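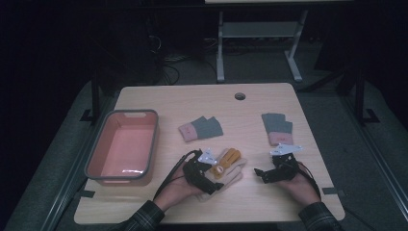 Sorting table, basket on the left, gray and pink pair waiting.

KELEVHAM WORKROOM
Glove sorting table: inspection checklist with comments
Inspected 7th March by Oğuzhan Kılıçarslan
Results are OK, FIX, or SEE COMMENT. There is no "fine, I guess." It was removed from the form in July after it became the most popular answer.

PART A. THE TABLE

A1. Top is clean, dry and free of crumbs. OK
Comment: Crumbs end up inside gloves. I have worn the evidence.

A2. No splinters or raised grain. Check with a bare palm, then with a scrap of knit. FIX
Comment: The palm passed. The scrap snagged near the back left corner, on a spot I would have sworn was smooth. Light sanding, then wipe down. Wool is a better inspector than I am and costs less.

A3. Cable hole at the back edge: no sharp lip, nothing small dropped down it. SEE COMMENT
Comment: Lip is good. I shone a light underneath and found a stitch marker and the button we accused Fimby of not sending. I have written to Fimby. It was a short letter.

A4. Table does not rock. OK
Comment: The folded card under the back leg is gone and it still doesn't rock. I would like to know who fixed it, and whether they do doors.

A5. Lighting is good enough to see a dropped stitch. FIX
Comment: The light bounces straight off pale wood. On a cream glove you get glare right where you want to be looking. Turn the lamp toward the wall, or turn yourself. Moving the glove a few inches also works and needs no paperwork.

PART B. THE BASKET

B1. Basket is empty before a batch starts. OK
Comment: Turn it upside down. Looking into it does not count.

B2. Rim and handle cutout have no cracks or rough plastic. OK
Comment: Run a finger around the inside of the cutout as well. That's where the old basket got its revenge.

B3. Basket sits fully on the tabletop. OK
Comment: Left side, long way toward the back. People keep turning it sideways to make room for coffee. See C5.

PART C. THE GLOVES

C1. Pairs are matched before anything goes in the basket. SEE COMMENT
Comment: The gray ones with pink cuffs are easy, and everyone is very pleased with themselves after doing those. The cream ones are where friendships end. Lay both flat, fingertips away from you, and compare finger length and cuff.

C2. Cuff markings face up and can be seen. OK
Comment: Small red marking on the pink band. If you can't find it, flip the glove over before you report it missing. I had 3 reports. All 3 gloves were upside down.

C3. Piles are low enough that the bottom glove isn't squashed. FIX
Comment: Soft knits get stacked like firewood because they look as if they enjoy it. The fingers slide between each other, the pile leans, and you pull out one glove and get four. Keep piles to 2 pairs and keep the mustard ones separate, as the fuzz travels. I picked yellow off cream for most of a morning and it did nothing for my character.

C4. Fingertips checked for loose ends and thin spots. SEE COMMENT
Comment: Pinch each tip. On speckled knit your eyes are no use at all, the pattern hides everything. The Drodlow order is 252 pairs, so I suggest starting before lunch.

C5. No food or drink on the table. FIX
Comment: This is the fourth form running. One mug ring, right side. I'm aware whose mug it is and so is he, because he is filling in this form.

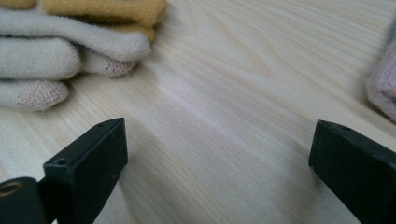 C6. Strays are kept to the far right until their partner shows up. OK
Comment: They do show up, usually inside another glove. Anything still single at the end of the day goes in the drawer marked Oral. That is the name of the company that made the drawer and I am tired of discussing it.

C7. Fuzzy and plush items kept clear of the sanded area. SEE COMMENT
Comment: There is no sanded area yet (see A2). Tick this again once there is, or the dust goes into the pink ones and they never really come back from it.

PART D. END OF BATCH

D1. Basket count agrees with the batch sheet. FIX
Comment: Sheet said 18 pairs, basket said otherwise. The sheet was wrong. Please write numbers down after you have counted.

D2. Table cleared and wiped. OK
Comment: Dry cloth. The damp one raises the grain and then we are back at A2 with the sandpaper, having this same conversation.

D3. Lamp off. OK
Comment: Off when I left it.

OUTSTANDING
A2 sanding: me.
A5 lamp: whoever is tall.
C3 piles: everyone, including the people who think it isn't them.
C5 mug: washed.
D1 new batch sheets are in the tray. Use the ones with lines on them.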